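How I clean out a big storage bin (without tipping it over)
July 1, 2022

I've got one of those large dark grey bins with a divider across it, and it had been getting on my nerves since October. Everything small and gritty in the house ends up at the bottom of it. It's too heavy for me to turn upside down, so I clean it where it stands, and it takes me less time than a cup of tea and a biscuit (well, a long biscuit).

What you need: a dustpan with a soft lip, a hand brush, 2 old cloths, a bowl of warm water and a squirt of washing-up liquid. My brush is a Wainwright one from the hardware shop in Dallthorpe and it's shedding a bit now, but it does the job.

Start by taking out the big stuff. I do the smaller compartment first and get it properly clear, then move on to the larger one. Don't fuss over every last bit at this stage! I often leave a few things in the bottom and shuffle them about as I go.

Now the dry sweep. Brush from the back corners towards you, lay the dustpan flat and pull the dirt in with short strokes. Go gently near any holes in the floor — crumbs love them, and if you push hard you'll just pack them in. A cotton bud gets the rest out.

Next, mix your washing-up liquid into 400 ml of warm water. Wring the cloth out well, wipe the walls from the top down and finish with the floor. The divider always gets the worst of it in mine. For stubborn marks I lay the damp cloth over them for 5 minutes, then rub in small circles. Scratches won't shift, so don't wear your arm out. I did once try a scouring pad on the plastic lid of my Ono box and was left with a dull patch I still notice every time I open it.

Dry it all with the second cloth and leave it open for an hour or so before you put things back. Rinse the dustpan as well and hang it up by the hole in the handle. 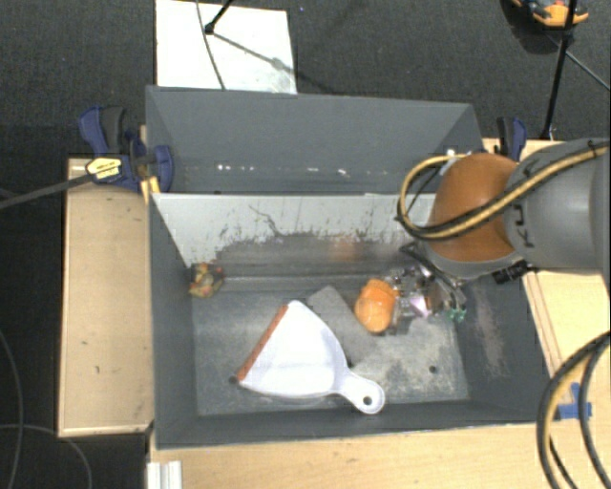 White dustpan with the reddish-orange lip, in the larger compartment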